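Ruruno Teach Kit, Model 8

Tabletop demonstration station for one or two arms. Manufactured by Drarngate. Page revised 12/14/18.

Overview

The Teach Kit records a manipulation task while a person performs it, either by moving the arm directly (hand guiding) or by driving it from a separate leader handle (remote control). Both modes write the same file format, so recordings can be mixed in one task set. Joint positions, gripper opening and all camera streams share one clock.

The station is delivered with a white tabletop, a clamp-on fixed camera and a head camera. The matte surface keeps reflections low under ordinary ceiling lights. Task objects are placed by the operator. Raised placement is supported as long as the top of the object stays inside the reach envelope given in the manual. 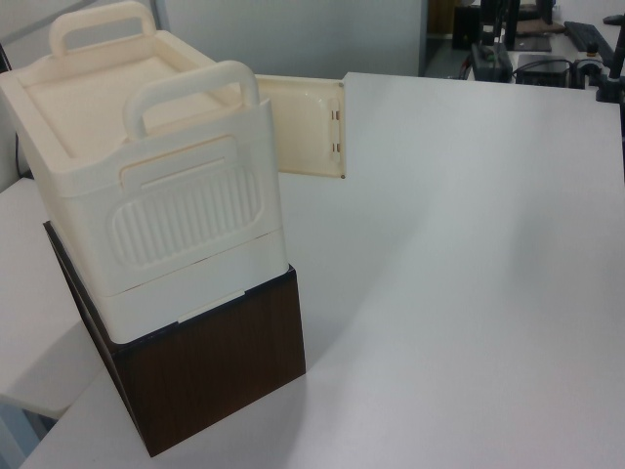
Door task, fixed camera. Cream container on wood-grain pedestal, door panel open.

Hand guiding

Press and hold the enable button on the wrist to release the joints. The arm carries its own weight and follows light pressure. Release the button and it holds position. Hand guiding suits short contact tasks where the operator needs to feel the load — door edges, latches, tight inserts. Keep the guiding hand behind the wrist flange. Fingers that pass in front of the head camera will be recorded along with everything else.

Remote control

The Ekpo leader handle connects by cable to the control box. Rotation is always one to one. Translation can be scaled down for fine work and is set in the Avov recording software before the take begins. It cannot be changed during a take.

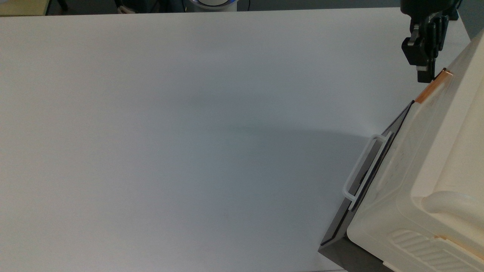 When driving by remote, approach handles slowly and close the gripper only after the arm has settled. A handle that stands away from its door leaves a narrow gap for the fingertip, and a fast approach will push a light appliance across the table. Use the non-slip mat (sold separately) if the object weighs less than the minimum in the manual.

Recording

Start and stop are on the foot pedal. A double press discards the current take. Avov numbers the takes and keeps discarded ones in a separate folder until the session is closed. Internal storage holds 340 takes at default settings.

Specifications

Supply cable: 200 cm
Leader handle cable: 145 cm
Recording modes: hand guiding, remote control
Cameras: fixed, head
Mounting: edge clamp or bolt-down

Notes

Firmware issued before May does not store the translation scale in the take header. Update before mixing old and new recordings — playback of unscaled files will otherwise overshoot.

Calibrate the fixed camera again after any move of the clamp, including small ones.

Application questions: Marcela Kubíček, Drarngate technical support. Include the serial number of the control box and one affected take.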